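Kurkora Kitchen Storage Set, data card

Kurkora is a two-handed manipulation set sold by Luo under a per-site license. It covers moving bowls and lidded food containers in and out of wire storage. The operator holds one gripper in each hand, and no robot arm is used during recording. This card applies to release 2.

Streams per episode: one head view, two gripper views, jaw opening for each hand, and gripper pose.

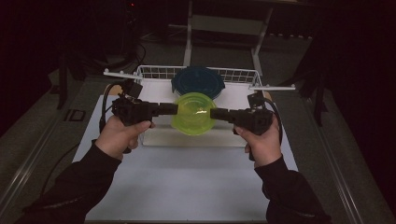 Jurkby, June 17, 2024

Release 2 replaces the release issued in March. The episode count is now 4000, up from 27 short pilot sessions that are no longer distributed. File layout is unchanged. Loaders written for the March release will read the new one, but the task table has to be downloaded again.

Objects and fixtures

The set uses 13 objects, among them translucent plastic and clear glass. Depth from stereo is unreliable on the glass items and is not supplied for them. Lidded containers are handled closed. Lid opening is outside the task list and is planned as a separate product under the name Flastholm. 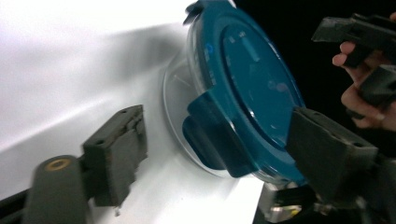
Grasp labels are assigned per hand. A grasp starts when the first pad makes contact and ends when both pads are clear, so a label may cover frames in which only one side is touching. Users who need two-sided contact should filter on the field contact_both. Jaw opening is logged in millimeters and is not corrected for pad compression.

Known issues

Pad wear varies across sessions and is not annotated.
Gripper views lose exposure detail where the white tabletop meets the dark background.
The wire grid produces false matches in feature-based tracking. Mask it before running pose refinement.
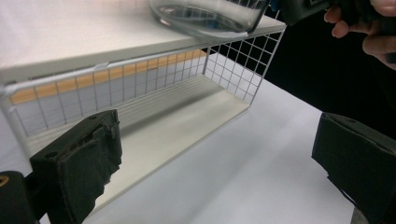
Gripper view: wire basket shelf, glass bowl on top board.

License and support

One license covers one site and any number of users there. Redistribution of raw video is not permitted; trained weights may be shared. Send defect reports with the episode ID and stream name. Corrected episodes are issued as patches between releases.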